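# About Helomo

Helomo is a small reissue label and record shop. We put out rap and jazz-rap records from the late eighties and the nineties that were pressed once, sold badly, and have been traded on tape and bad MP3s ever since. We are based in Duvbridge, above a tile showroom, and the shop is open in the afternoons.

Most label pages we read before writing this one used the words "passion" and "curated" in the first two lines. We have some doubts about both. Plenty of people with passion have put out terrible-sounding reissues, and "curated" usually means somebody picked the ones they could get the rights to. We do that too. If a record you love isn't in our catalog, the likely reason is paperwork.

## What we put out

Our pressings run to 300 copies. Now and then we go back for a second run, but only when orders make it a safe bet, and we don't call the first one "limited" to hurry anyone along. The catalog is mostly twelve-inch singles and short albums by groups who had a live bassist or a horn player in the room, or who wished they did. There is a lot of upright bass. There is more flute than you might want.

We stay away from the word "lost." A record that sat in a garage with the artist's name on every box wasn't lost. The artist knew where it was. In most cases so did a few dozen DJs.

We also don't write the story on the back cover until we have checked it with whoever made the record. Rap history is full of good stories that fall apart when you ask a second person. The famous session done in one night took most of a winter. The horn solo credited to a big name was played by a cousin. We print the duller version when it's the one that holds up, and we've had complaints from buyers who liked the old one better.

## Where the sound comes from

Wherever a master tape exists, we use it. Where it doesn't, we say so on the sleeve, on the front of the hype sticker and not in tiny type on the inner. Our first release, the Jendik twelve-inch, was taken from a clean copy of the original vinyl because the tape had gone. It sounds like a very good copy of a record. It doesn't sound like a master tape, and no plug-in was going to change that.

You will see a lot of labels talk about "all-analog" cutting. Ask them which steps. Many of the records we love were made on early samplers with a low bit depth, so the sound was digital before it ever touched tape, and the grit is half of what people like about it. We cut from high-resolution transfers on most titles. A few were cut straight from tape, and we're not certain we could pick them out blind. One of us insists otherwise and has so far declined the test.

Colored vinyl is the other question we get. We press on black. We did one run in a kind of muddy green and it had more surface noise than the black test pressing, though the plant said it shouldn't.
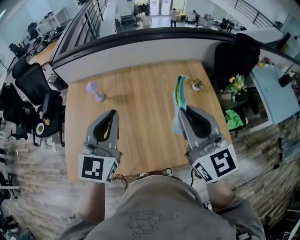

Money is the part of a reissue that fans hear least about, so we will lay ours out. Artists or their families get 50 percent of what is left after pressing, mastering and postage, and they see the invoices. Songwriting royalties are paid separately, before that split. Merch is where a lot of labels make up the difference, and we have never managed it. A printed T-shirt like the grey-brown one in the photo, with its faint line drawing of a cartoon figure, is a normal thing for a label to sell, and on paper the margins beat vinyl every time. In practice you guess the sizes wrong and end up with a closet full of extra-smalls. We sell records, a few used tapes, and a tote bag that we regret.

## How we started

The shop came first. It was a used record stall at the Arruda market, open in the mornings, with crates of whatever people brought down from their attics. Rap sold fast and jazz sold slowly, and the records in between sold to the same handful of customers, who kept asking why half of them were impossible to find. We asked the same thing, then started writing letters.

The first artist to answer told us that six labels had already been in touch over the years. All of them had been excited. Two had sent contracts, and one of those contracts would have given away the publishing forever in exchange for a box of records. That conversation shaped most of what is on this page. Our own contract is four pages long, covers one release, and ends after a fixed term. The rights stay with the artist. We suggest that anyone we work with have it read by someone who doesn't like us.

We moved to Duvbridge when the market raised its rents. The stairs are steep and there's no elevator, so if you can't manage them, call from the door and we'll bring a crate down.

## Samples

People ask whether we clear samples. Yes, and it's slow. We have dropped titles we cared about over four seconds of a piano. We won't replay a sample with a session band and pass it off as the original, which has been done on some well-liked reissues, and we won't trim the verse around it either. If a track can't be cleared it stays off, and the sleeve says which track and why. Buyers who want the complete album will have to keep hunting for the old pressing. Sorry. We hunt too.

## The newsletter

It goes to 617 people and comes out when there's something to say. There was a stretch of eleven months with no issue. It tells you when a record goes on sale, what it costs with postage, and anything we've learned that makes an earlier sleeve note wrong. We don't run countdowns and we don't do presale tiers.

## Sending us things

If you made a record that fits, write to us. Tell us what you made, who else played on it, and what you still have - tapes, DATs, test pressings, flyers, lyric sheets. Please don't mail the tapes themselves until we've talked. Don't bake them in your kitchen oven either, whatever the forum said.

If you are selling a collection, we'll look at it. We pay less than the top price you found online, which was an asking price, and more than the guy who offered to clear the whole basement.

If you're new and want to rap over something, we wish you well, but we don't release new music. We tried it once. The record was good and we were bad at selling it, and the artist deserved a label with a phone that rings.

## Visiting

The shop opens at 1 p.m. and closes at 6. There is a listening deck by the window with decent headphones, and you can play anything in the racks before you buy it, our own titles included. We'd prefer you did. Returns on our pressings are accepted for warps, skips and off-center holes. Not liking the flute doesn't count.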